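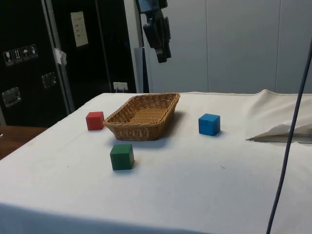 Press office, Hlongwane
Role: toys and home storage

August

HLONGWANE PUTS SKINDETTI BASKET AND BLOCKS ON SALE, WITHOUT THE USUAL CLAIMS

Toy storage is sold on a promise that children will tidy up if the container is pretty enough. Hlongwane has its doubts. The Skindetti set, in the Irnton shop from Tuesday, is a shallow wicker basket and three small wooden cubes in red, blue and green, and we make no promise about who puts them away.

We asked 182 households in Brornon what became of their last toy basket. More than 40 said it now holds post, chargers or socks. We suspect the true figure is higher – people were answering in front of their children.

So the basket is open, with no lid to lose and no label saying what belongs inside. It has slightly flared sides and a thick, rounded rim. The cubes are plain, with no letters or numbers, and we do not claim they will teach anyone to read.

The first batch is 277 sets, priced at 25 pounds each. Baskets may be bought alone by anyone who already has enough blocks, as most homes do.

Press samples can be requested from the Hlongwane office in Irnton. Please send them back.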